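The kitchen that has to be put right every morning

By the time I had found the side door at Braltero, up a lane behind the old Nunbridge maltings where my phone gave up on me twice, Nivaldo Macedo had already been at his desk for an hour and was on his second pot of coffee. He looks after a kitchen. It has a marble worktop, a good deep sink and rather handsome wooden cupboards, and it exists entirely inside a computer, along with the robot arm that works there.

I had imagined (I blame the films) that a simulated robot would need no looking after at all. There is no grease in it, after all, and no cable to fray. Nivaldo laughed kindly at this and pulled up a second chair. He spent eleven years servicing real arms for a bakery firm in Stornley before he came here, and he says his mornings have changed much less than his friends suppose. He still starts at the base, works his way out joint by joint to the fingers, and writes everything down in a hardback notebook with a pencil.
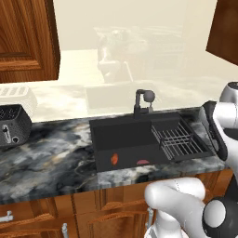 The Caldeira kitchen at Braltero, with the arm at the right of the sink.

Caldeira is the name of the cell, after the street where Nivaldo's grandmother lived, and it is the oldest of the kitchens the firm keeps running. The morning check has 60 lines in it. Most of them are the sort of thing you would do with a real machine: send each joint slowly to its limits, bring it home again, see that home is where it was yesterday. Then come the ones that gave me a bit of a headache, to do with how heavy each object is told to be and how much it is allowed to slip. A saucepan lid once spent a whole February weighing the same as a feather, he told me, and the arm learned to fling it about with great confidence!

The gripper takes up the largest share of his time, just as it did in Stornley. Its closing force is kept on a scale that runs up to 70, and he likes to leave it at 40, having tried nearly everything else. Set it higher and soft things get squeezed half through the fingers, which is a thing that can happen when neither the fingers nor the food is real. Set it lower and a pan handle will turn in the grip as the arm swings round, and you can lose a morning wondering which joint is to blame.

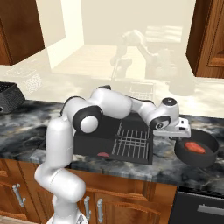
He changes one number at a time, and then he waits. It sounds like nothing, but I sat beside him through three rounds of it and found it oddly restful, rather like watching somebody tune a piano. The arm makes its move, Nivaldo murmurs something in Portuguese, the pencil goes down the page, and the kitchen is put back exactly as it was so that the same move can be made again. He runs each change 40 times before he will trust it. Younger colleagues have pointed out that the computer could do the lot while he was at lunch, and sometimes he lets it, but he does like to see the first few for himself.

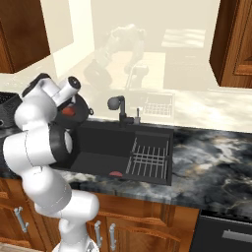 Repairs, when they come, are mostly a matter of surfaces meeting other surfaces. Every object carries an invisible skin that tells the arm where it may touch and where it must stop, and if that skin is a little too fat or a little too thin, the trouble can look exactly like a worn bearing. Nivaldo will happily talk about this until the coffee is stone cold. The spot he worries over is the left end of the sink, where the gripper comes in low with the dark pot tilted and the rim has to clear the edge of the basin. The wire rack on the other side, with its row of thin tines, is his second worry, as every tine needs a skin of its own and the arm must never be allowed to think it can pass between two of them when it can't.

He showed me the old notebooks before I left, a whole shelf of them, the early ones still smelling faintly of flour from the bakery. The entries hardly alter from one job to the next. Wrist stiff, see tomorrow. Fingers closing late. Home position good. I asked whether he missed having something to put a spanner to, and he thought about it for a good while, and then went to see whether there was any coffee left in the pot.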